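Ticket 3257 – Booth photos not showing on event page
Opened by: Jennylyn Pangilinan, Clurari branch
Assigned to: Eduardo Catacutan
Status: Closed

Jennylyn reports that photos added to the Buvville craft fair page upload to 100% and then show as gray squares. Same result in two browsers. Text edits save normally.

Checked the media folder. Files are there, full size, and open fine when downloaded. Thumbnails are missing for everything added after the July update. Older albums, including Enriquez and Brilholm, are not affected.

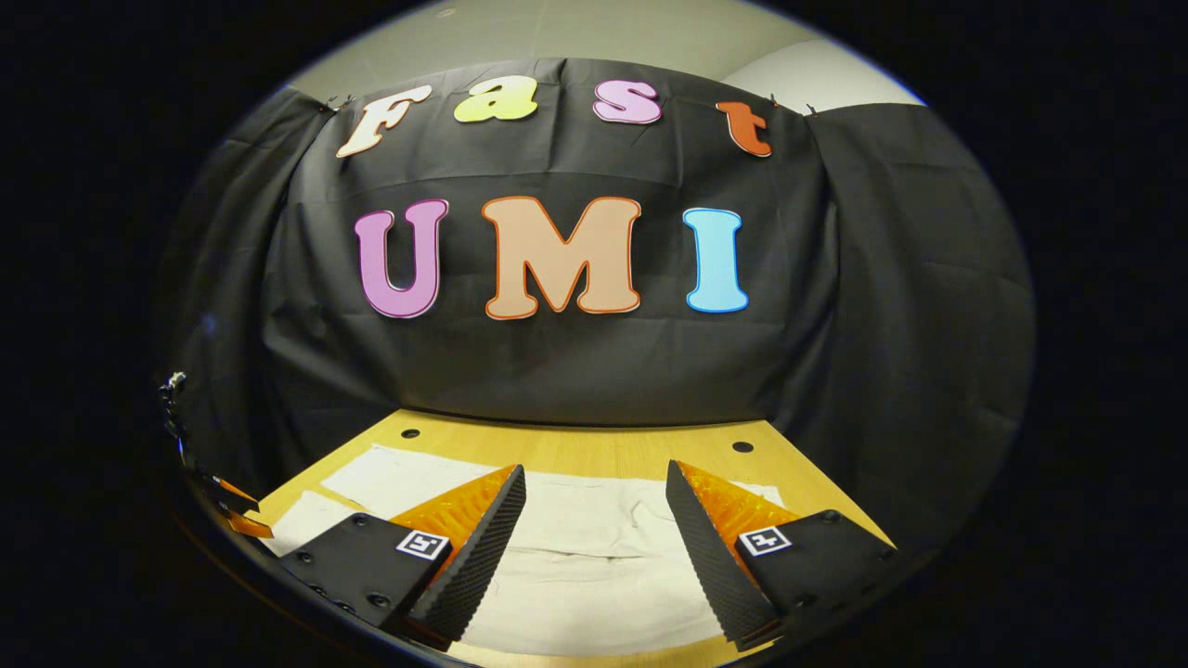
Thumbnail job was stopped with 2488 items in the queue. The log shows it failed on item 299, a file with a slash in its name, and did not restart. Renamed the file and started the job by hand – it got through the queue in 71 minutes.

Jennylyn still saw gray squares on her office computer. Asked her to clear the browser cache and reload. Photos now load for her on both browsers.

Upload form changed to reject slashes in file names. Closing.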